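Minutes: Demonstration Collection Working Meeting
Nimri project, Prasunmont office
March 7, 2022

Present: Keith Pilkington (chair), Samira Akl, Rami Farah, Yamila Olivares
Remote: Rawan Zoubi
Notes: Yamila Olivares

1. Previous minutes
Accepted with one correction. The action on controller pairing in item 4 belongs to Rami, not Samira.

2. Status of the simulated desk task
Samira reported 2780 teleoperated episodes stored to date. Of these, 1110 pass the replay check without edits. The rest are waiting for review or failed on replay. Most of the replay failures come from the older controller mapping, where the recorded wrist command and the applied wrist command differ by one control step. Rawan asked if those episodes could be shifted in software. Samira has tried this on a small batch. The arm path lines up but the gripper close event still lands early, so contacts with small objects are lost.

Agreed: old-mapping episodes stay in storage but are left out of the training split until Rami has looked at the gripper timing.

3. Camera roll in the bedroom set
Keith raised the tilted view in the bedroom scenes. Operators using the headset see the room level, but the stored view keeps the roll of the virtual head.

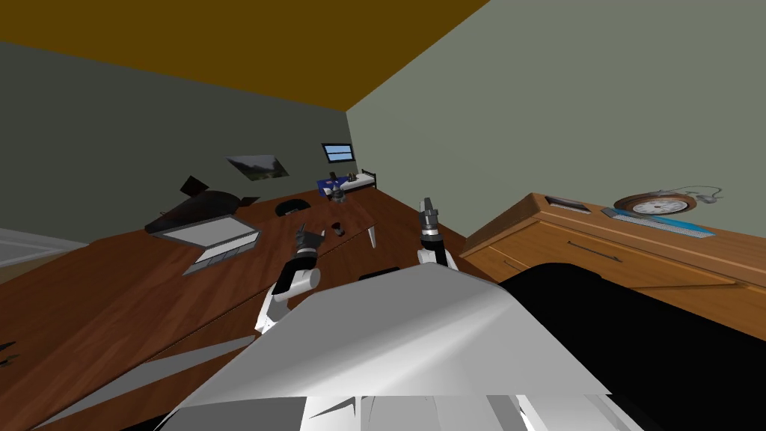 Fig. 1. Bedroom set, stored view. Left gripper open over the desk near the dark cup; right gripper pointing up.

Rami said the roll is real head motion passed through from the headset and is written to the log with every sample, so it can be removed later if required. Yamila would keep it. A policy trained only on level views did poorly when the head pose was changed in the Udton tests. Keith was concerned about the strongest cases, where the desk runs diagonally across the view and ceiling takes up the upper left. Rawan suggested a limit of 30 degrees, with anything over that flagged and kept separately. No objection.

Samira noted that operators tend to park the idle arm high with the fingers up, as in Fig. 1. This keeps it clear of the desk but puts it just left of the dresser corner for part of the episode. She would like a fixed rest pose. Rami can bind one to the left thumb button on Dalon. Yamila asked that the move to the rest pose be marked in the log as automatic, to keep it out of the demonstrated actions.

4. Operator procedure
Draft 2 of the operator sheet was read through. Changes:
- Recalibrate the controllers at the start of each block of 12 episodes, and again after any headset removal.
- Pause with the gripper open before the approach. Several operators close while still moving, and the grasp point then cannot be recovered from the log.
- Failed grasps are to be retried within the same episode, up to two times. Do not reset the scene by hand.
- Remove the paragraph on voice labels. The feature was dropped in November.

Keith asked if hand guiding on the physical arms should be covered in the same sheet. Rawan said no. The torque limits and stop procedure are different and need their own document. She will write it once the bench at Udton is wired.

5. Dalon release
Rami has the new build running on one station. Known problem: the pose stream stalls when both triggers are held during a scene load. Workaround is to release both before loading. The second station stays on the old build until this is fixed.

6. Actions
Rami: gripper event timing in old-mapping episodes; rest pose binding with log marker; trigger stall.
Samira: flag episodes over the roll limit and report the split.
Yamila: operator sheet draft 3.
Rawan: outline for the hand guiding document.
Keith: book the second station for operator training.

7. Other business
Samira asked for a spare headset strap. Keith to order.

Next meeting to be set by Keith once the roll report is in.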